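Beltlow Desktop Refurbishment: Storage and Board Layout
October 2023

Beltlow tower rebuild, bay 6. Cases are worked on their side, panel off, interior up.
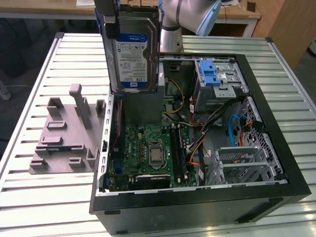 Traian Anghel
Bench Technician, Bucur

WD Blue, 1.0TB, 3.5-inch, held vertically over the case near the power supply. Yellow and black power wires run down toward the motherboard.
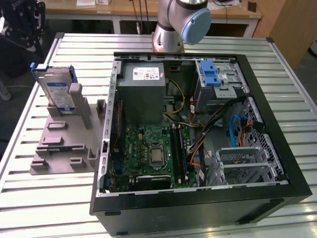 Drive handling follows Trultar sheet 11. Log the serial number before fitting. With the drive upright in a slot of the gray fixture, the label stays clear of the table. Torque values are on sheet 43.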